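Chapter 6
Gathering Demonstrations

12 min read
3 shares
0 comments

The previous chapter treated the training set as given. A learner received pairs of observation and action, and the question was how to fit a policy to them. In practice the pairs have to be made, usually by a person guiding an arm through a task many times over, and the choices made at that stage limit everything that can be done later. A fault in the fitting code can be put right in an afternoon. A fault in the way the examples were gathered is normally found after the operators have gone home and the room has been cleared.

We use the word demonstration for one complete attempt at a task, from a stated starting condition to a stated end. An episode is the stored record of a demonstration: the camera images, the joint positions, the state of the gripper and the commands sent, all on a common clock. The two terms are often used as if they meant the same thing. We keep them apart, as a sound demonstration may produce a faulty episode if one stream is late or missing.

6.1 The running case

Most of the examples in this chapter are drawn from the Trillden kitchen study, planned by Vasanthi Reddy and Oduor Ondieki. The study asked for 1,280 episodes of short kitchen tasks, such as moving a plate from one surface to another or setting a lid on a pot. It is a modest collection by present standards, and its size makes it useful for teaching: a student can look through a fair part of it by hand and see where the trouble lies.

The tasks were written down before any recording began. Each task sheet gave the starting layout, the permitted variation in that layout, the condition for success and the longest time allowed. Ondieki's first draft of the plate task said only "put the plate away". Two operators read this in two ways, one ending with the plate on a stack and the other with the plate on a lower shelf, and both sets of episodes carried the same label. The sheet was rewritten in October to name the target surface. 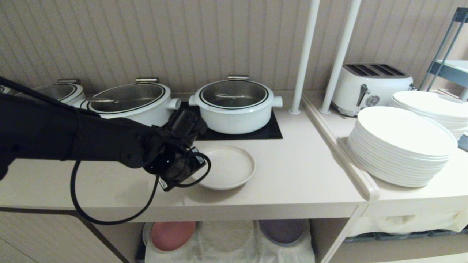 A second matter is the spread of starting layouts. If the plate begins in the same spot every time, the policy may learn a fixed path of the arm and pay little heed to the camera. It will score well when tested from that spot and fail when the plate is moved by a hand's width. The usual remedy is to draw the starting position at random from a marked region, and to record the draw. Leaving the choice to the operator is a poor substitute. People asked to vary a layout freely tend to return to a few comfortable positions, most of them within easy reach.

The Trillden sheets allowed 20 starting layouts for each task. The operator was given a layout number before each attempt and set out the objects to match. Objects that played no part in the task were left in view and were also moved between sessions, so that the learner could not use them as landmarks.

6.2 Failed attempts

Of the first 1,000 episodes, 191 were marked as failures by the operator. Whether such episodes should be kept depends on the method. Plain behavioural cloning treats every recorded action as correct, and a dropped plate will be imitated along with the rest. Methods that use a reward, or that learn a separate measure of success, can make good use of the same material. We advise storing every attempt with its outcome and leaving the selection to the training stage.

A harder case is the attempt that succeeds after a correction. The gripper closes short of the rim, the operator backs off, and the second grasp holds. Reddy kept these episodes and marked the time at which the correction started. They show the learner states that a smooth demonstration never visits, together with a way out of them. Section 6.5 returns to this point and sets it beside the drift problem of Chapter 4.

6.3 Operators

Differences between operators are easily underrated. Two people may complete the same task in the same time by quite different paths, and a policy that averages the two may follow neither. The operator's code should therefore be stored with each episode, and the held-out set should include at least one operator who is absent from training.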